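An afternoon at the Ostcombe open day

I've been meaning to write this up since Friday, when I got home with sore feet, a bag full of leaflets and far too much to say for anyone in my house to put up with. So you get it instead!

For those who don't know it, the robotics workshop at Ostcombe opens its doors once a year in September. I'd missed the last two. This time I booked the afternoon off, caught the early bus and was still nearly late because the entrance has moved round to the side by the bike racks (worth knowing if you go next year).

Most people headed straight for the big hall, where there was a sorting line with flashing lights and a queue of children. I went upstairs to the Bakosora room, which is where they were showing the kitchen work. Bakosora is their name for the whole project: teaching an arm to do the small jobs round a sink and a worktop, first in simulation and then, bit by bit, on real hardware. I'd pictured a rather dry talk with slides. What we got was a big screen, a simulated kitchen and a running commentary from the team, who were happy to be interrupted – and were, constantly.

The session I sat in on was all about plates. In the simulated kitchen there's a grey worktop with a sink to one side and a wire dish rack at the back, and the white arm reaches in over the top of it all with its fingers pointing straight down.
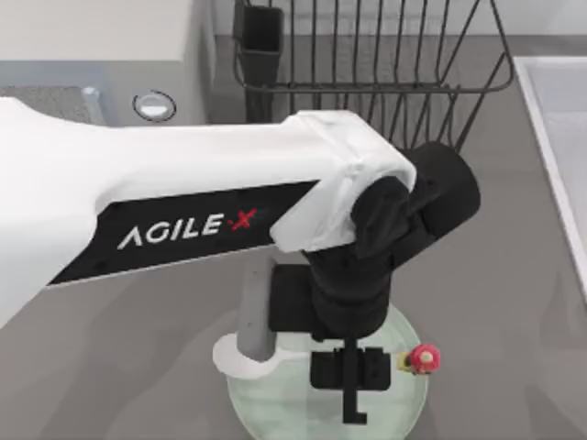
I had no idea how much thinking goes into the last few centimetres of a reach. Getting the arm across the room is old hat, they told us. Coming down towards something thin and shiny without knocking whatever is next to it is where the hours go. They run the same task over and over with small changes, a bit more light here, a plate shifted a little there, and then they look at which runs went wrong. The set they were talking us through had 2,081 runs in it, and one of the team had sat and watched 47 of the failures at normal speed with a notebook. I'd have loved to see that notebook.

Someone asked why they bother with shadows in a simulation at all, which I thought was a great question. The answer took a good 15 minutes and I enjoyed every one of them. A program that learns from pictures will learn from everything in the picture, so if the shadows are missing or too tidy it can get a nasty surprise under a real kitchen light. The arm throws its own shadow over the very thing it's working on, and close up that can be most of what there is to go on. They put up some close views to make the point, and the whole room leaned forward.
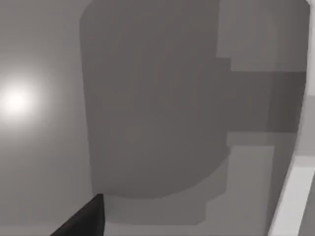
Shadows were what got me as well, wrote Hao under my short post on the Grerketden forum that evening, and I wish they'd shown the same task with the light moved to the other side, as then you'd see how much the arm depends on it. I agree, and I've put it on my list for next time. Hao also wanted to know whether the sound of the motors is simulated. I didn't ask, sorry!

After that there was a break for tea, and then a hands-on bit where up to 7 of us at a time could try steering an arm on the screen with a small controller. I was dreadful. I got my fingers (well, its fingers) down near the worktop and then lost all sense of how high up I was. A girl half my age took the controller after me and was fine within a minute or so.

I stayed until they started stacking the chairs. The downstairs hall had more noise and more lights, and I'm sure it was good fun, but I'd go up those stairs again tomorrow. If you're anywhere near Ostcombe next year, book the kitchen session early and sit near the front. The room gets warm, so leave your coat downstairs, and the side buses stop running after six.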